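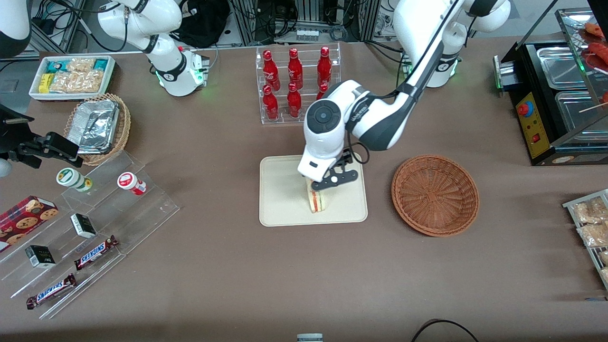 Visites et salons

Clilleck, journée portes ouvertes : hébergement, potager et soins, relevé de visite

Le centre de séjours de Clilleck ouvre ses bâtiments aux visiteurs une fois par an, en juin. La visite commence à 10 h au portail bas et suit un circuit fixe : accueil, maison principale, gîtes, potager, salles de soins, locaux techniques. Le parcours complet demande trois heures, pauses comprises. Le stationnement se fait dans le pré en contrebas, sur sol enherbé stabilisé par des dalles alvéolées. La pente est forte entre le pré et l'accueil et le chemin n'a pas de main courante.

Le groupe du matin était conduit par Bernadette Wojcik, responsable de l'hébergement, et celui de l'après-midi par Gwion Hopkin, chargé des installations. J'ai suivi le premier, puis rejoint le second pour la partie technique, qui n'est pas commentée le matin.

Maison principale

Le bâtiment est une ancienne ferme à deux niveaux, murs en moellons, toiture en ardoise reprise sur le versant nord. Le rez-de-chaussée regroupe la cuisine, la salle à manger et une bibliothèque qui sert aussi de salle d'attente pour les soins. Les chambres sont à l'étage, au nombre de 8, toutes avec salle d'eau. Deux d'entre elles communiquent et sont louées ensemble aux familles hors périodes de retraite.

Les menuiseries sont en bois, double vitrage, avec entrées d'air réglables. L'isolation des rampants a été faite par l'intérieur en laine de bois. La hauteur sous poutre s'en ressent dans les chambres du fond, où un adulte de grande taille doit se baisser pour atteindre la fenêtre. Le bruit de pas se transmet nettement d'une chambre à l'autre par le plancher du couloir. Un tapis de fond est prévu, sans date annoncée.

La literie est correcte, matelas fermes, sommiers à lattes. Pas de téléviseur. Le réseau sans fil est coupé à l'étage à partir de 22 h pendant les retraites et reste actif le reste de l'année.

Gîtes

Les gîtes indépendants sont au nombre de 5, répartis le long de la lisière. Les trois premiers, les plus anciens, ont un poêle à bûches et un chauffe-eau électrique d'appoint. Les deux autres sont chauffés par un réseau enterré depuis la chaufferie commune. Chaque gîte dispose d'une cuisine équipée : plaque à induction, four, réfrigérateur sans compartiment congélateur. Le linge est fourni, les serviettes de plage non.

Le gîte le plus éloigné se trouve à 600 mètres de la maison principale. Le transport des bagages est assuré à l'arrivée et au départ, pas pendant le séjour. Le chemin est éclairé par des bornes basses à détection sur la première moitié seulement. Une lampe est nécessaire au-delà.

Un seul gîte est accessible en fauteuil roulant. La douche y est de plain-pied et la largeur de passage des portes est suffisante, mais la terrasse présente un ressaut que la rampe amovible compense mal. Bernadette Wojcik a indiqué que la rampe serait remplacée par un plan incliné fixe avant la saison suivante.

Potager

Le potager occupe l'ancien verger, clos de murs sur trois côtés. Chiyo Kinoshita y travaille à plein temps avec un aide saisonnier. Les planches sont permanentes, sans labour, couvertes de compost à l'automne. L'arrosage est au goutte-à-goutte, alimenté par une cuve de récupération placée derrière la serre. En juin, la production couvre les salades, les fèves, les herbes et une partie des pommes de terre. Selon elle, le potager fournit 80 % des légumes servis pendant les retraites d'été. La proportion tombe nettement en fin d'hiver et le complément vient d'un maraîcher voisin.

La serre est un tunnel simple paroi. Les tomates y étaient en fleurs, conduites sur une tige – pas encore de fruits noués au moment de la visite. Les limaces sont le principal problème du site. La méthode retenue est le ramassage à la main le soir et des bandes de laine brute autour des jeunes plants.

Salles de soins

Trois pièces ont été aménagées dans l'ancienne étable. Myrtle Blackwood y pratique le massage et la réflexologie, sur rendez-vous. L'isolation phonique entre les pièces est bonne, nettement meilleure que dans la maison. Le sol est chauffant, la ventilation mécanique, et l'on perçoit un léger souffle dans la pièce du milieu. Les soins ne sont pas compris dans le tarif des gîtes. Ils le sont en partie dans celui des retraites, à raison d'une séance par séjour.

Locaux techniques

Gwion Hopkin présente la chaufferie à 14 h 30. La chaudière à granulés, de marque Brakia, a été installée en remplacement d'une chaudière au fioul. Le silo est rempli deux fois par an. Le camion ne peut pas monter jusqu'au bâtiment et les granulés sont soufflés depuis la cour basse, ce qui impose une longueur de tuyau proche du maximum admis par le livreur. L'eau vient d'un forage, avec filtration et traitement par lampe UV. L'assainissement passe par un filtre planté de roseaux, en service depuis deux saisons – aucune odeur relevée à proximité.

Renseignements pratiques

Les réservations de gîtes passent par le bureau de Clilleck, les retraites par l'agence Danden. Les deux calendriers sont distincts et il faut vérifier l'un et l'autre pour un séjour combiné. Les gîtes se louent à la semaine en été, deux nuits minimum le reste de l'année. Les chiens sont admis dans les trois gîtes anciens, tenus en laisse près du potager.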